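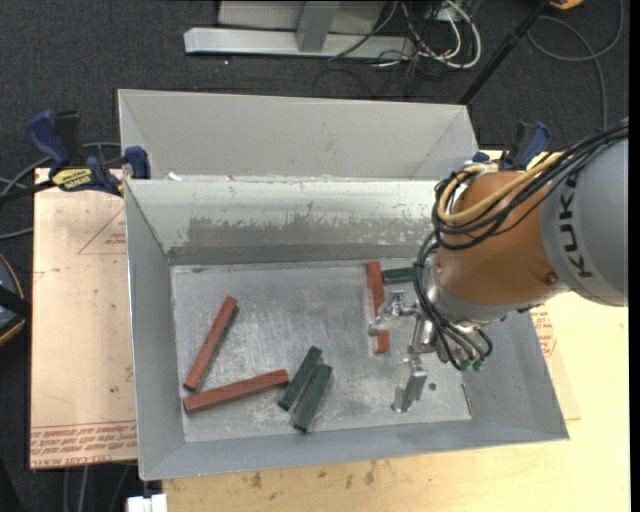
Figure 3. The two-compartment bin clamped to the table, with the arm over the front compartment and wooden blocks on its floor.

3.2 The bin and its mounting

Most of our early evenings in the Ulow workshop went on the bin, which we had rather hoped would be the easy part. The first version was a shop-bought storage tub, and it slid across the table whenever the gripper pressed against a wall. The second, shown in Figure 3, is folded from sheet metal, with sides that flare out towards the rim so that a block dropped a little wide still has a fair chance of ending up inside. A sloping divider separates the two compartments. We settled on its angle with cardboard mock-ups and a good deal of friendly argument, and we would not claim that it is the best one possible.

The bin is held to the table with ordinary bar clamps. We had meant to bolt it down for good, but the table is shared with other members of the workshop and has to be cleared now and again, so the clamps stayed — and we have grown fond of them. Each time the bin is put back we touch the gripper gently to 4 points on the rim and correct the stored position before any picking starts.

The blocks are plain wood, painted red or green. We chose them after reading through the Plarkurau notes on home-built sorting cells, where softer objects gave the authors no end of trouble. A full run consists of 400 picks, and the blocks are stirred by hand between runs so that they lie at all sorts of angles, some of them close against their neighbours.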